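Folding the small stuff (yes, underwear too)

I have been on a laundry kick since April, and I'm having such a good time with it that my family has started leaving the room when I bring it up. So you get to hear about it instead!
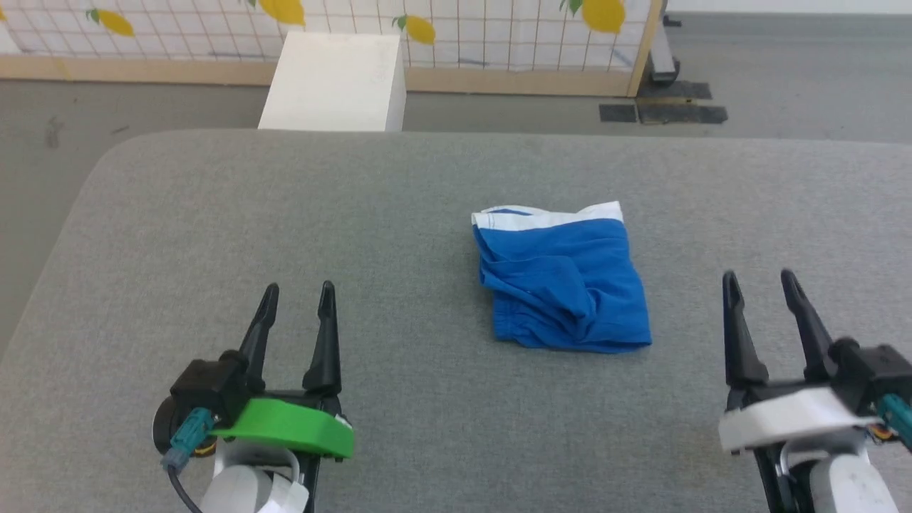

For years I folded shirts and towels and sheets and then dumped everything small into the top drawer in one big heap. Underwear, socks, the odd swimsuit. I'd dig through it every morning at six, half asleep, and half of it ended up on the floor. Then we moved to Garkurbridge, into a place with one narrow dresser for the bedroom, and the heap just didn't fit anymore.

So now I fold boxers. I do! Lay them flat with the waistband at the top, smooth out the wrinkles with the side of your hand, and bring one side over to the middle, then the other. Fold the bottom up toward the waistband and tuck it in. You get a soft little packet that stands up on its own, and the elastic holds the whole thing together. Stretchy cotton is the easiest. Anything slippery will fight you, and I've mostly given up on those and roll them.

The part I got wrong at first was the smoothing. I kept folding straight from the basket, all bunched up, and the packets came out lumpy and fell open the minute I shut the drawer. Now each one gets a quick shake and a tug at both side seams before I start. It adds a few seconds and I love how it looks afterward.

I also swear by a padded surface. I used to fold on the kitchen counter and everything slid around – a bit of upholstery grips the fabric just enough to keep the first fold in place while you make the second one. The bed works too, if you don't mind bending over. I mind.

For the drawer I bought a set of 3 Velis dividers, the plain kind, and cut down a shoe box for the leftover corner. The shoe box is holding up great so far. I line the packets up with the waistbands facing up so I can see the colors, brights at the front and the boring ones at the back. Thursday is our laundry day, and the whole small pile takes me 4 songs now.

Next up is fitted sheets, and I've already lost one round.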